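Folding dark cloth on a bed

A bed is the largest flat surface in most homes, and for pieces over 3 feet long it is usually a better folding station than a table. The limits are softness and loft. A quilted duvet gives under the hand, so creases have to be set by smoothing with the palm. Pressing down hard only makes a dent.

Preparing the surface

Pull the duvet toward the foot of the bed until the top is reasonably taut. Small wrinkles can stay. A ridge higher than a finger will throw the fold line off and should be flattened first. Work under daylight or a side lamp. Ceiling light flattens black fabric and hides the fold edges.

Use a cover that contrasts with the cloth. Black on yellow, white or light gray reads clearly. Black on navy does not, and layers get missed. Lint transfer is the other consideration: a brushed cotton cover sheds onto dark fabric for the first 2 or 3 washes. Run a lint roller over the cover before starting.

Order of work

1. Shake the piece out once, away from the bed.
2. Lay it down with the longest straight edge parallel to the headboard.
3. Find any turned-under layer by sliding a flat hand beneath the cloth from the straight edge down.
4. Pick up one corner by the last half inch. A wide grip takes up both layers and drags the fold out of square.
5. Carry the corner across low, close to the surface, and set it down before letting go.
6. Smooth from the fold outward.

Triangular and irregular pieces

Scarves, shawls and cut lengths should be brought to a rectangle early. Fold the point up to the straight edge, then bring in both sides. If the point keeps slipping on a smooth cover, put a hardback book on the straight edge while folding.

Storage

Stack dark pieces with the folded edge facing out, no more than 13 to a shelf. Hae-won Gil, who sorted linens at Nesgate, refolds black cotton every November on a different line to keep fade marks from forming along the crease. Knits should be rolled. Heavy twill can be hung over a padded bar.

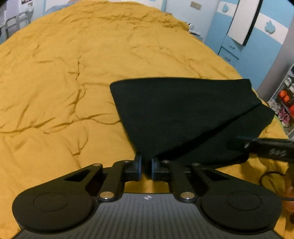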